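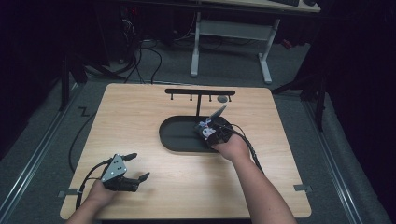

Trundley Recipe Card Corpus

Version 2

Overview

The Trundley Recipe Card Corpus is a set of 3,951 transcribed home recipe cards in English. The cards were typed or handwritten between the 1930s and the late 1980s. Most came from estate sale boxes and from a donation by the Cullinane Historical Room. Each card has been typed out line by line, and ingredients have been tagged separately from instructions.

The corpus is meant for people who study home cooking, household writing or old units of measure. It can also be used to test ingredient parsers.

What is in the download

cards.csv has one row per card.
ingredients.csv has one row per ingredient line, linked to the card by card_id.
units.csv lists the 170 unit spellings found on the cards, with a standard form for each.
boxes.csv lists the 35 boxes the cards came from, with the state of purchase where known.
CHANGES.txt is the list of changes between versions.

Scans of the cards are not included.

Fields in cards.csv

card_id: box number and card number, joined by a hyphen.
title: as written, including misspellings.
category: one of bread, cake, candy, cookies, main dish, pickles, pie, salad, soup, other.
credit: yes if the card names a source ("from Aunt so-and-so"), otherwise no. Names themselves are replaced with [NAME].
hand: typed, handwritten or mixed.
body: full text, with line breaks kept as a vertical bar.
legibility: 1 (clear) to 4 (mostly guesswork).

How the cards were transcribed

Each card was typed once and then checked against the original by a second reader. Where the two disagreed, the card went back in the pile and was read again later. Words that could not be read are marked [?]. Crossed-out text is kept inside double square brackets when it could be read and dropped when it could not.

Spelling was left alone. "Oleo," "sody" and "choclate" all appear as written. Fractions were changed to plain digits with a slash, so a half is always 1/2. Degree signs were removed. Oven terms such as "slow" and "quick" were not converted to temperatures.

Magazine and box-top clippings glued to cards were skipped. If a clipping had a handwritten note next to it, only the note was transcribed.

Known problems

Desserts are heavily overrepresented. People seem to have written down cakes and cookies far more often than everyday suppers, and the category counts should not be read as a picture of what families ate.

Box 12 was water damaged and has most of the legibility 4 cards. Leave it out if you need clean text.

Many cards have no instructions at all, only a list of ingredients. The body field is correct in these cases.

The unit "can" is not standardized. Can sizes changed over the years and most cards don't give one.

Some recipes appear more than once across boxes, often with small changes. These were kept on purpose.

Safety

The pickle and canning cards are historical text. Several give processing times that are too short by current standards. Do not cook from them.

Changes in version 2

Added the Gulano and Adow boxes.
Split "pie" out of "cake."
Fixed a bug that dropped the last ingredient when a card ended without a line break.

License

The transcriptions are released under CC BY 4.0. Please cite the corpus by name and version number. Corrections are welcome through the issue tracker; include the card_id and the line you think is wrong.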